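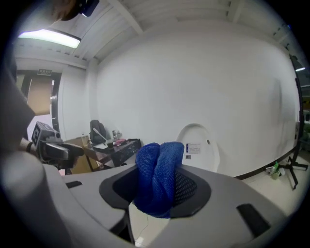 Galerie: Putztag im Gemeinschaftsraum Rudeck

9 März 2018

Zweimal im Jahr machen wir in Rudeck alles gründlich sauber, der nächste Termin ist erst wieder im April des nächsten Jahres. Auf dieser Seite zeigen wir den Raum und die Dinge, die wir dabei brauchen. Die Seite ist kurz, weil ich nur wenig Platz auf dem Server habe. Ich bitte um Entschuldigung für Fehler in meinem Deutsch.

Blaues Mikrofasertuch, graues Gehäuse

Das Tuch ist ganz zusammengedreht und geht in die dunkle Öffnung mit dem schwarzen Rand. Im Inneren sieht man rechts ein schwarzes Gitter mit vielen kleinen Löchern. Die Farbe von dem Tuch ist ein kräftiges Königsblau, auf den Falten liegt etwas Licht.

Der Raum

Weiße Wände, weiße Decke mit zwei Balken, helle Fliesen am Boden. Links steht der dunkle Schreibtisch aus Holz an der Wand, weiter links gibt es die braune Tür.

Zu den Tüchern

Wir kaufen sie bei Medby im Paket, zwei Pakete reichen uns für eine lange Zeit. Die blauen sind für Staub und glatte Flächen. Für die Küche nehmen wir andere, damit man sie nicht verwechselt. Bitte die Tücher bei 60 Grad waschen und keinen Weichspüler benutzen, sonst nehmen sie das Wasser schlecht auf. Sie sollen auch nicht zusammen mit Handtüchern aus Baumwolle in die Maschine, man bekommt die Fusseln nachher kaum wieder heraus.

Zu den Kunststoffflächen

Auf dem hellen Grau sieht man jeden Fingerabdruck. Ein feuchtes Tuch und ein wenig Spülmittel sind genug, Scheuermilch macht die Oberfläche matt. In die Schlitze und Ecken kommt man am besten mit einem weichen Pinsel.

Die Bilder vom Putztag in Seltitz sind auf einer eigenen Seite. Wer ein Bild in voller Größe haben möchte, schreibt bitte an das Büro Gashaw, Zimmer 509, und nennt den Titel von dem Bild.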